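Trirnero 3 is out, and the planner finally thinks ahead
29/12/2018

The team behind Trirnero, the open motion planner for small robot arms, put out version 3 this weekend, and it's a fun one! The big change is that the planner now picks the drop-off pose before it commits to a grasp. Older builds grabbed first and worried later, so an arm could end up holding a can or bottle at an angle that made the trip to the bin a mess. 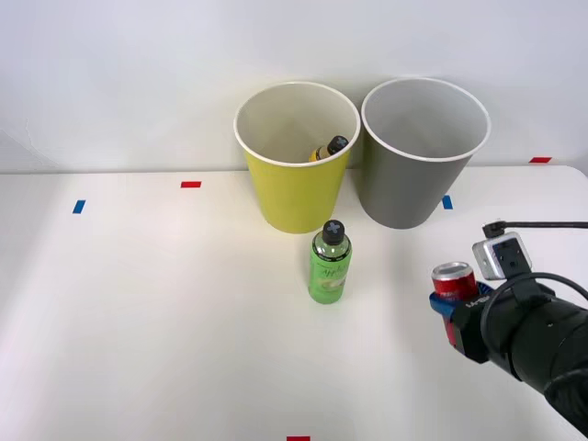
Replanning is a lot quicker too. When an object moves, the new build keeps whatever part of the old path still works and solves just the rest, and in the team's own sorting tests that cut planning time by more than 30 percent. Lead developer Shireen Motaung says the log viewer, Flerkik, got the same love: you can now scrub back through a run and see every path the planner threw out, and why. Version 2 config files still load. A patch for dual-arm setups is due in March.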